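Student Project Report
Storage and Sorting of Small Loose Parts in a Shared Workroom
Condamel Technical College, Department of Product and Interior Design
Submitted November 29, 2022

1. Background

Our course asked us to choose one small piece of workroom equipment and study how it is used in daily work. I have chosen the open bin. In the workroom at Brorkstead the students keep many loose parts in open bins, and I wanted to know if the shape of a bin has an influence on how the parts lie inside it, and how easily they can be seen and taken out.

The idea came to me in April, when I had to look for a set of bars for another course. They were in the right bin, but under other things, and it took me a long time to find them.

2. Method

I compared two types of bin. The first type is the Plasgate bin, with straight walls of equal height. The second type has a low front wall and a high back wall, and it was already in the workroom when I began. In both types I put rectangular bars of two colors, and I looked at them from the position of a standing person.

I made 59 trials over 21 working days. In each trial the bars were put in by hand, without arranging them. After that I wrote down which bars touched each other, which bars lay against a wall, and if the colors were mixed. The notes were collected in a table which is given in the appendix.

3. Results

In the straight bin the bars near the front wall were difficult to see. In eight trials I overlooked a bar completely and found it only when I emptied the bin. With the low front wall this did not happen.

The second result concerns grouping. When bars of one color are put in together, they often stay close to each other, and bars that are put in one after another are more spread out.

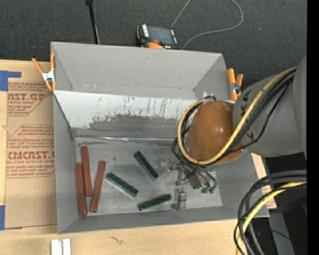

Condamel Student Reports, Issue 8, p. 21

The red bars lie in a close group at the left, and one of them rests against the foot of the wall. The three green bars have more space between them. I consider this a good condition for taking parts out, as each green bar can be held from both sides. With the red ones the fingers have less room.

The floor of the bin is worn and has pale streaks. I did not find that this changes the visibility of the red bars, but dark green on gray is a weaker contrast – for this reason I would suggest a lighter floor.

4. Discussion

My study is limited. I used only bars, and round parts would probably give other results. The Athanasiadis method for describing disorder in containers could be applied here, but I did not have enough time to learn it well.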